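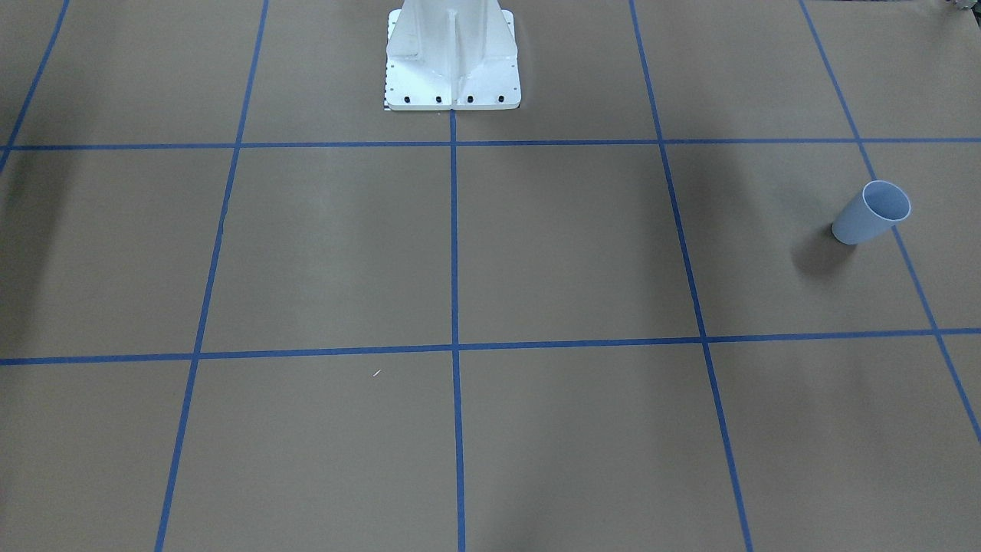
床に青テープで引いた升目。紙は茶色、線は青。

引っ越しの荷ほどきより先に、床に線を引いた。家具の配置を頭の中だけで決めて、三回続けて失敗した人間の知恵である。知恵というより、腰痛の記憶かもしれない。

買ってきたのはRodsideの養生テープで、しめて808円。下に敷く紙のほうが高くついた。直接床に貼ってもよかったのだが、前の部屋で半年貼りっぱなしにして、剥がすのに一晩かかったことがある。あの夜の自分には二度と会いたくない。

やり方は単純で、紙を広げ、端から線を引いていくだけ。単純なのに、なぜか午後がまるごと消える。一本目はまっすぐ貼れる。二本目は一本目に合わせて貼る。三本目あたりで、そもそも一本目がまっすぐだったのか疑わしくなってくる。
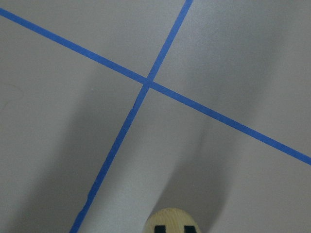 テープは手でちぎる派だったが、今回はハサミに改めた。ちぎった端はどうしても斜めになり、その斜めが気になって貼り直し、貼り直すと今度は隣が気になる。性格の問題だと言われればそれまでだ。重なるところも最初は切りそろえるつもりでいたが、途中でどうでもよくなった。

升目ができると、次は本棚の番になる。Irwoodの本棚は幅129センチ。升目をまたぐ。机はDuvmontの古いやつで、これもまたぐ。升目に合わせて暮らす家具など、うちには一つもなかった。それでも線があると「もう一マス右」で話が済むので、独り言がずいぶん短くなった。

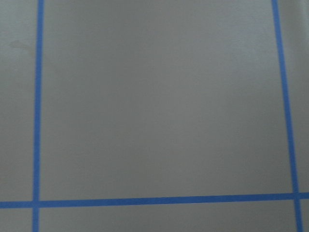 線は多少曲がっていても大丈夫か?

家具の置き場所を決めるだけなら大丈夫。壁からの寸法が要るものだけ、メジャーで測り直せばいい。

というわけで本棚の位置は決まった。机はまだ決まらない。窓際に置けば昼はまぶしく、壁際に置けば気が滅入る。テープはまだ10メートルほど残っているはずなので、明日の朝、もう一本引いてから考える。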